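Keeping White Cottons White

White T-shirts, pillowcases and dish towels go gray or yellow for a few ordinary reasons: too much detergent, too full a drum, body oils that never got washed out, and hard water. Most of it can be fixed at home with things you already have.

Sort first

Wash whites with whites only. Pale gray and cream don't count. A single new navy sock can dull a whole load, and you may not notice until the third or fourth wash.

Use less detergent

Read the line on the cap and stay under it. Extra soap doesn't rinse out. It stays in the fabric and holds dirt. If your towels feel stiff or slick, run them once with no detergent at all and look at the water. Suds mean leftover soap.

Collars and underarms

Rub a little dish soap into the collar before washing and leave it for 17 minutes or so while you get the rest of the load together. For yellow underarms, mix baking soda and water to a paste, work it in with an old toothbrush and let it sit an hour. Do not use chlorine bleach on sweat stains. It can turn them darker.

Soaking

For shirts that have gone gray all over, dissolve oxygen bleach in a tub of the hottest water the care label allows. Leave them in for 4 hours, then wash as usual. Never mix bleach with vinegar or ammonia.

Drying

Sun is the cheapest whitener there is. Hang shirts by the hem so the pegs don't mark the shoulders. In winter, use the dryer on medium and take things out slightly damp. Check stains before drying, as heat sets them.

Folding

Fold on a clean, dry table, and wipe it down first. Smooth each shirt with your palms, bring the sleeves in, and fold the bottom up to the collar.
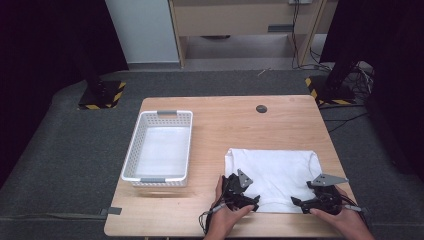
A white shirt on the table and a basket ready for the folded pile.

Use a basket with holes in the sides if you have one, and keep it for clean laundry only. Wash it out with soapy water every month or two.

Store whites in a drawer or on an open shelf. Plastic bags and cardboard boxes can both cause yellowing over time.

Last updated: January 2026

Related tips
Getting Candle Wax Out of a Tablecloth
How to Clean a Washing Machine Filter
Which Stains Need Cold Water
Drying Wool Sweaters Flat
Removing Limescale From an Iron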